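Notebook, bench 4 -- adhesive aging, September

Picking up from the last entry. The Harries two-part epoxy has finished its soak and the control set is ready to pull. Read the August pages first if the coupon numbering makes no sense; it changed halfway through when the old label stock ran out and the new stock would not stick to the damp bags.

Aim for this round: find out whether the drop in lap shear after water soak comes from the epoxy itself or from the surface prep. The August numbers cannot separate the two. Both lots were abraded with the same belt, and the belt was worn by the time the second lot went through.

Coupons: aluminum strip, sheared in house, edges deburred by hand. 21 good ones left after rejecting the bent ones. Overlap set with the Gindolness jig, which still has slop in the left stop. Shimmed it with foil and checked the overlap on every coupon with calipers before the clamps went on. Anything off by more than the width of the scribe line was wiped clean and redone.

Prep as before: solvent wipe, dry abrade, second solvent wipe, bond the same morning. New belt this time. Water break test on every face. Two faces failed the first time and were repeated from the start.

Mix by weight, not volume. The cartridge nozzles meter the hardener a little lean for the first few inches of bead, so the first squeeze goes in the trash. I now think this accounts for the one very weak coupon in August, which had a tacky fillet on one side.

Parts and surfaces

Side job while the clamps were on: looked at white molded plastic as a candidate for the next substrate. Most of the failures people bring to this bench are in plastic housings and trim, so aluminum only gets us so far. The sort of shape that matters is a ledge with a straight edge, where a bead has to sit on a narrow flat and not run over.
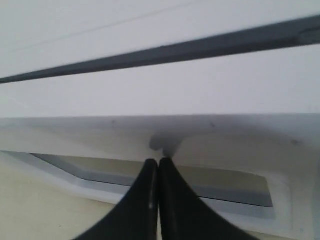
White molded piece, flat upper ledge and straight edge.

Molded surfaces carry release agent, and one wipe does not remove it. Water break on scrap plastic was poor after one wipe, fair after two, and good after a light scuff plus a wipe. Flame treatment would do better but I do not want an open flame near the solvent cabinet. Leave that for the hood, if the hood ever gets its new sash.

Cure schedule

Room temperature cure overnight, then post-cure in the Wirkier oven. The oven reads high on the front display compared with the thermocouple taped to the middle rack. I went by the thermocouple. Top rack not used; it runs hotter still and the coupons up there browned in an earlier round.

Pull tests

Grips lined up with the small square, spacer tabs on both ends so the load runs through the bond line. Same crosshead speed as August. Dry controls first.

Best dry control: 3,927 N. Failure was cohesive across nearly the whole overlap, with epoxy left on both faces. This is the failure we want.

Best soaked coupon: 2,456 N. Failure mostly at the interface on one side, bare metal showing with a ring of epoxy left at the edge. The bare side was the lower face in the jig every time I could still tell which face was which. Not every coupon was marked. They should have been.

So water is getting to the interface, and the bulk epoxy looks sound. Hardness on the squeeze-out was the same for soaked and dry within what the gauge can resolve. This points at prep. The new belt did not fix it, and the worn belt is off the list as the only cause.

The lower face sits on the jig pad while the upper one is being wiped. The pad is rubber and has been in that jig as long as I have used it. If it is bleeding plasticizer onto the metal, the effect would look a lot like this. Cut a strip of release film to cover the pad for the next set.

Soak bath: switched to covered trays. The open ones lost enough water over the soak that the top edges of the coupons were showing by the end. Grirkanholm trays fit the shelf but the lids bow -- put a weight on them.

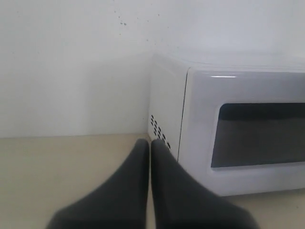
To do next

Mark every face before bonding, scribe on the grip end only.
Film over the jig pad on half the set, bare pad on the other half.
Replace the left stop.
Move the oven thermocouple to the rear of the middle rack and log both positions for one full run.
Order primer, small can. Check the shelf life on the one in the cold cabinet before ordering.
Plastic coupons: find flat stock, same resin as the housings if the supplier will say what it is.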